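From: Jagadeesh Unnithan
To: breeding-talk list
Date: 22 Apr 2024
Subject: Re: [breeding-talk] Choosing a stallion for a maiden mare

Dinesh D'Souza wrote:

> Hi all,
> We've retired our mare Mikari and want to put her in foal this
> spring. She's by Mudaliar, a bit over 15.3, won two small races over
> a mile and placed in plenty more. Light through the shoulder but
> very correct behind. Budget is tight. I keep going back and forth
> between a proven old horse and a first-season sire at Brungate.
> Everyone at the track says never send a maiden to a first-season
> horse. Is that a real rule or just something people repeat?
> Also, is it too early to be ringing studs?
> Dinesh

Dinesh, congratulations, what a lovely thing to be planning! I remember Mikari from her second win, she came down the outside with her ears pricked and I yelled myself hoarse from the rail (I hadn't even backed her).

On the rule: people do repeat it, and there's some sense underneath. If the mare is unproven and the horse is unproven, you've got nothing to go on when the foal comes out looking like neither of them. If you plan to sell the foal, though, the sums change quite a bit. Buyers love a first crop. They haven't seen any slow ones yet! By the third and fourth seasons the shine is off, and you can be standing in the ring with a perfectly nice yearling and no bids. If you're keeping the foal to race, I'd lean to the older horse every time.

I went up to Brungate last season to look at Ekatance, who I assume is the one you mean. I liked him a lot. He's got the shoulder Mikari lacks, a big honest walk, and he stood like a rock while we poked and prodded him. I measured him by eye at 16.1 and the groom told me I was spot on, so I was unbearable all the way home. He toes out a little in front on the near side. Your mare is straight enough there that it wouldn't put me off, but go and see for yourself and watch him walk toward you on the hard. 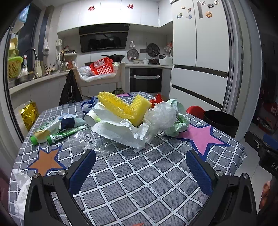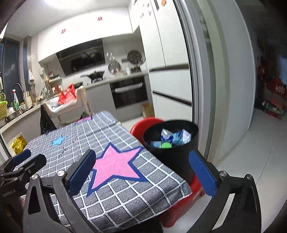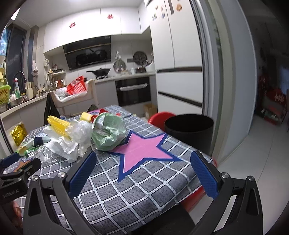
The same starry tablecloth in all three.

Jagadeesh Unnithan

Back to the mare. You didn't say how long she's been out of work. Ours came off the track lean and tight and we gave her a good long let-down in the bottom paddock before we asked anything of her. She turned into a different animal, all belly and whiskers. She was nearly 585 kilos by the time she was served, and she'd raced a good deal lighter than that. If Mikari is still in racing trim she needs grass and time more than she needs a clever mating.

Get your vet to do a proper breeding exam as well, including a swab, and do it before you sign anything. Studs will ask for the result anyway, and if there's something to treat you want to know while there's still time to treat it. And find out if she's had a Caslick's, as the stud will want to know that too.

Too early to ring? Not at all! May is when I start making a nuisance of myself. The fees are mostly out by then and the nominations people are happy to talk. Ask for the live foal terms in writing and read what they count as a live foal, as it varies. Some say stand and suck, some say so many hours. Ask what agistment costs per day with a foal at foot too, in case you go back the year after. I had a quote with 300 dollars of "sundries" on it once and it took me 4 phone calls to learn it was mostly worming and feet.

One more thought on pedigree. Mudaliar mares tend to throw plenty of leg, so I wouldn't chase extra height. I'd want strength through the loin and a bit of bone. I've got an old folder of race results for his daughters, and the ones that went to stockier horses seem to have done better, though it's a small bunch and I wouldn't bet the farm on it.

Let us know which way you jump, and please put up a conformation shot of her standing square. I'm very keen to see how she's let down. And if you do go to look at Ekatance, sing out, I'd happily come along for the drive.

Cheers,
Jagadeesh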